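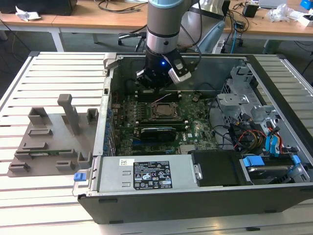 One reviewer of our first draft wondered why we'd bother driving the arm by remote when we could just grab it and push it through the job. Fair question! We tried both. Hand guiding felt great out in the open, but over a PC case my own arm kept blocking my view of the slots, so I switched to the Nasero remote (slower, but I could see) and recorded 100 demos that way. Figure 1 has the bench, with the memory module in its tray beside the case. I threw out 3 runs where I'd paused too long.

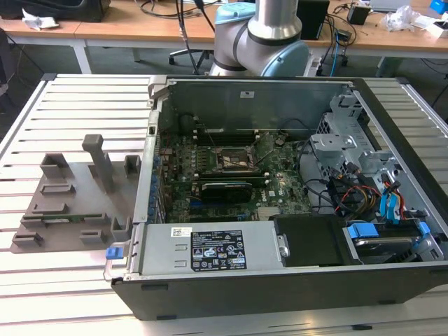 Figure 1. The Konus bench: open PC case, parts tray and arm.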